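Taking a class to a robotics open day, what should I ask for in advance?

Posted by bus_duty_again in Field Trips & Outings

I've been handed the September trip. Thirty eighth graders, one coach, one very enthusiastic email from a place called Nandberg that builds software for household robots and opens its doors to schools on a Sunday, of all days. The email promises "a full demonstration of the work in progress." I have been to demonstrations of work in progress before. The last one was a bread factory, and the progress was that the oven was being repaired.

So before I sign the forms: has anyone been on one of these? Will there be a robot doing something, or will there be a man with slides? They've offered us 2 hours and I need to know whether to fill the second one with lunch.

They've also mentioned that most of what they show is in simulation, on a big screen. Is that going to hold a room of thirteen-year-olds?

Itzel Montes

Went to the Nandberg one last year with a smaller group. There were slides, yes, but only for the first part, and the presenter talked fast enough that you could mistake him for entertainment.

The simulation was what my kids liked best, to my surprise. The real arm in the lobby picked up a sponge and put it down, then picked up the sponge again, and by the third sponge I had lost the back row. On the screen they can swap the whole room out between runs. Different walls, different bedspread, different junk left on the furniture. The staff said they run 2000 rooms overnight, and that the robot is bad in most of them, which the kids found very cheering.

Things I would ask for ahead of time:

A look at the failures. They have a folder of them and they're shy about it, so ask by email, where they have time to be brave.

Someone from the team that sets up the rooms. Ours was sick and the substitute answered everything with "that's handled upstream."

A turn on the controls. We got it only because one of my students asked 700 times.

Lunch in the second hour is a mistake, by the way. The break area has four stools. Eat on the bus.

Pandach_parent

ours was good. parking is behind the building not in front, the sign is wrong. gift shop is a shelf

Fustetti

I went with a different outfit, Nyitrai, so take this for what it's worth. The trouble with the big screen is that whoever stands at the front sees it and everyone else sees the front row's hair. Split the class in two and send half to the hardware bench while the other half watches the sim, then trade. It means hearing the sponge speech twice if you're the teacher. You'll survive.

I'd also ask which rooms they plan to show. They tend to be put together by software drawing from a big catalog of objects, and the software has no sense of what belongs in a bedroom. Ours had a nightstand with an open drawer beside a spotted bed, a toy submachine gun on top and a long black rifle close by, with the two robot arms reaching in. My principal would have liked a heads-up on that one, and so would I. A polite email the week before should get you a kitchen. 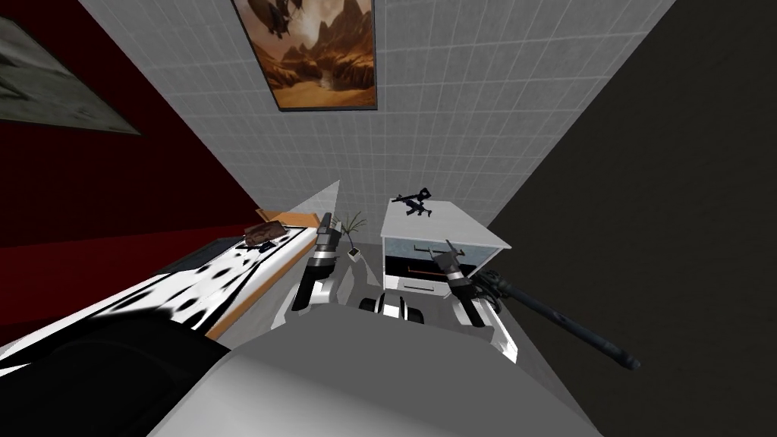
Can students try driving the simulated arms themselves, or is it only for watching?

It depends on who is running the session. At Nandberg it has to be requested when you book, and they take the students one at a time, so with a full class you should plan on short turns and a sign-up list.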